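Waiting for the letter about our translation

2020-03-15

Some of you asked me how it goes with the translation grant, so I will write it down once and then I can stop answering the same email.

Last February Milan Koster and I sent our application for Grirndale, the novel I have been translating for almost two years. It has 634 pages in the original, and the publisher, Druker, is small. Without support they can pay for the printing or for the translator, but they can't do both. So we asked the fund to cover part of my fee and the cost of an editor.

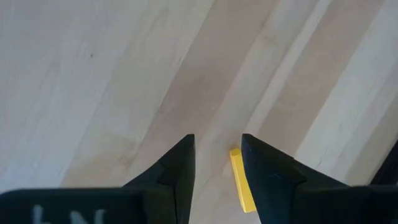 The application form was the hard part for me. I can translate a long sentence with five commas in it, but I can't easily write what is "the expected impact on the target readership." I wrote that answer nine times. When I was stuck I looked down and followed the grain of the pale wood, the long bands running at a slant, and then I went back to the same box on the screen. Milan was more practical. He filled in the budget in one evening and sent it to Ans Hendriks, our editor, who found that we had put the proofreading in two different lines. I was ashamed, but it was better that she found it and not the fund.

There was also the sample. They wanted the first chapter and one other chapter that we could choose. I chose the one with the ferry, which I like very much, although Ans thinks the dialogue is still too stiff in my version. She is maybe right. I have changed it again after we sent it, so the book will not be the same as the sample anyway.

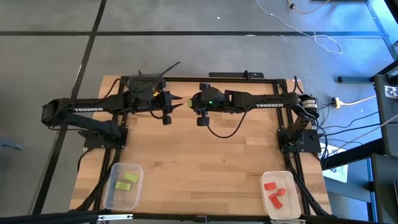
Can a translator apply without a publisher?

For this grant the publisher must be the applicant, and the translator's contract has to be signed before the papers are sent in. We had the contract from Druker in time, but my friend Hoekstra did not have his, and he must now wait for the next round with his book of stories, Plenunlow.

We will hear the result in nearly 90 days. Until then I continue with chapter 8, where everybody speaks in a dialect that I don't have in my language. If you know a good book about translating dialect, please leave the title in the comments. I have already read the two that the library has.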